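Trullero Tracking, issue 3447
Pose freezes, then jumps, when the gripper is close to the white table
Opened by: Kayode Ugwu
Opened: July 5, 2025
Component: visual-inertial odometry, masking
Site: Salem
Status: fixed in branch, waiting for release

We are processing hand-held gripper recordings from the Salem room and a lot of the episodes come out with a bad trajectory. The mapping pass finishes without an error. The per-episode localization also reports success, but when I plot the path the position stays nearly flat during the part where the operator is working over the table, and then it snaps to a new place once the camera is lifted. The snap is big enough that the policy training filter throws out the episode.

Out of 18 episodes in the batch, four are clean from start to finish. Those are the ones where the gripper stays high most of the time.

What I have tried:
Re-ran the mapping pass with the default settings. Same result.
Raised the feature limit from the default to 500 per frame. The freeze got longer.
Turned off loop closure. The snap goes away but the path drifts and never recovers.
Checked the IMU timestamps against the video. They line up.

Calibration was redone in January and the reprojection error is still fine, so I don't suspect the lens model. Attaching a frame from a stretch that tracks well. There are ceiling panels, lights, shelving and brick for the tracker to hold on to, even with the plain wall in the middle.
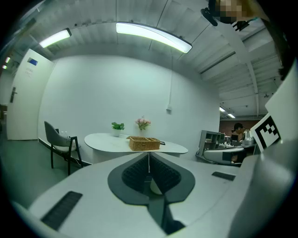

Sorin Manole asked whether the mask file was being loaded at all, and if it was, which shell it had been drawn for. He wanted the run started again with the debug overlay on so he could see where the features were being placed. He also asked for the tag detector to be switched off for one run, to rule out a tag being added to the map as a fixed landmark when it isn't one.

Kayode Ugwu
Did both. With the tag detector off, nothing changes, so I turned it back on. The mask is being loaded. The log says:

mask: loaded gripper_default, applied to all frames
map: tracking OK
map: tracking OK, low parallax
map: tracking OK, low parallax

"Low parallax" repeats for the whole freeze. I had been reading past it since the status is still OK.

The overlay is more useful. The default mask covers the lower shell but it stops short of the fingers. The pads have a fine raised pattern and the detector loves it. In the high frames this doesn't matter much because the room supplies more points than the pads do and the pad points get rejected as outliers. Near the table it goes the other way. The tabletop is white and shiny with almost nothing on it to track, the wall behind is white too, and the few points the tabletop does give come from the light reflections, which slide as the camera moves. So the points that move with the camera end up in the majority, and the solver decides the camera is standing still.

It also explains why raising the feature limit made it worse. The extra points mostly went onto the pads.

Adding one of the close frames. The woven object between the fingers is a problem of its own, as the weave collects points just like the pads and no fixed mask drawn around the fingers will cover it.

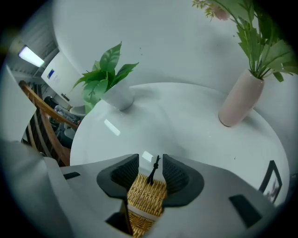 Marwa Sqalli: Don't try to solve the object with a bigger static mask. You'd lose too much of the lower view and small objects would still poke out. Extend the mask to the fingers at full opening, then use the IMU to check the rest. If the gyro and accelerometer say the camera moved and a group of points says it didn't, drop the group. There's a switch for that in Trullero, reject_rigid_to_camera, off by default. Put the feature limit back where it was first.

Kayode Ugwu
Drew a new mask using the Cakham editor, with the fingers fully open, and saved it as gripper_wide. Feature limit is back at the default. Results on the same batch:

New mask only: the freeze is gone in episodes with nothing between the fingers. Still there, but shorter, when something is held close to the lens.
New mask plus reject_rigid_to_camera: no freeze in any episode. One still has a small step right after the lift. I looked at it and the camera passes very close to the wall there, so there is little to see for a moment. The training filter accepts it.

Processing time per episode went up slightly. We can live with that.

Two things I'd still like from the Dastano side:
The status should not say OK during a long run of low parallax if the IMU disagrees. A warning would have saved us a day.
The default mask should cover the fingers, or the docs should say that it doesn't.

Sorin Manole
Warning is in the branch. It prints once per episode with the start and end frame of the stretch, and it sets the episode status to SUSPECT so your filter can pick it up. I'm leaving the default mask alone for now, as other sites use different fingers, but gripper_wide will ship next to it. Marwa is updating the masking page in the docs.

Please keep the old trajectories for the batch until the release is out. I want to run the warning against them to see that it fires where it should.

Kayode Ugwu
Old trajectories are kept, in the batch folder under before_mask. I'll rerun the rest of the Salem recordings when the release is tagged and close this then.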